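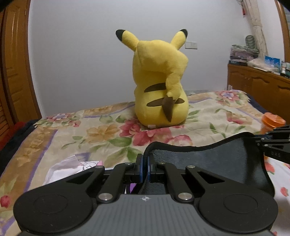
Slide 1. Bedroom turnover: surfaces, textiles and soft items

Speaker notes, Noemi Orlandini, August 12, 2018. Running time 40 minutes, with 8 held for questions.

Open with scope. The talk covers one furnished bedroom between two occupancies. Kitchens and baths are in the Bhuiyan session and should be deferred to it if they come up.

Point out the order of work on this slide: bed, wardrobe, dresser, wall. The plush Pikachu on the quilt counts as a soft item and gets its own line on the sheet. Do not log it under bedding.

Slide 2. The quilt

The floral quilt covers most of the bed and is bunched toward the near side. Ask the room what they would record. The usual answer is "bed unmade," and that entry is too coarse to act on. The sheet has separate fields for cover position, creasing and anything draped over the side. On this bed a dark cloth hangs at the left edge, so the third field is filled in.

Light grounds with large printed flowers hide small stains. Check under a raking light with the quilt pulled flat. Fold it in thirds lengthwise and then in half, printed side in.

Slide 3. Soft items

Plush goes in a mesh bag, closed, on a cool gentle cycle. Before bagging, find the sewn-in tag and read it. On the Pikachu a small pale tag shows at the base, next to the quilt. If the print has worn off, surface clean only.

Check long parts at the seams. Ears and tail take most of the handling, and a zigzag tail has more corners to fail than a straight one. Dark stripes and tips on yellow fabric call for a color test with a damp white cloth – press, do not rub.

Dry flat. No dryer heat on fuzzy fabric.

Slide 4. Varnished wood

The wardrobe and the dresser are the same honey-brown, and it is tempting to treat them as one job. Separate them. The wardrobe has glossy panels, which show streaks, and a louvered section, which holds dust on every slat. Work the louvers top to bottom with a dry brush, then wipe the panels with a barely damp cloth along the grain.

The dresser has carved scalloped trim. Use the soft brush from the Prestell kit here. Cloths leave lint in carving.

Mention the July trial at the Rusia building: 162 rooms, with the brush step skipped in 80 of them. Rework requests came mostly from the skipped group. Do not give a percentage, as the tally by floor is still with Pruna.

Slide 5. Dresser top

Mixed surfaces take the longest. This one holds a stack of folded clothes and papers, a small blue and white box, and a cluster of small bottles and containers at the far right end.

Procedure: papers out of the stack first, kept in their order and placed in the document sleeve. Clothes next, refolded to one width. Bottles upright in a tray, caps checked. Wipe the top only once it is bare.

Slide 6. Wall and switch plate

The wall is pale and plain, so marks read easily. Wipe the switch plate with a cloth that has been wrung out well. Never spray toward it.

Slide 7. Questions

Expect one about feather pillows. Refer to page 8 of the handout. Leave the sheet on screen while people pack up.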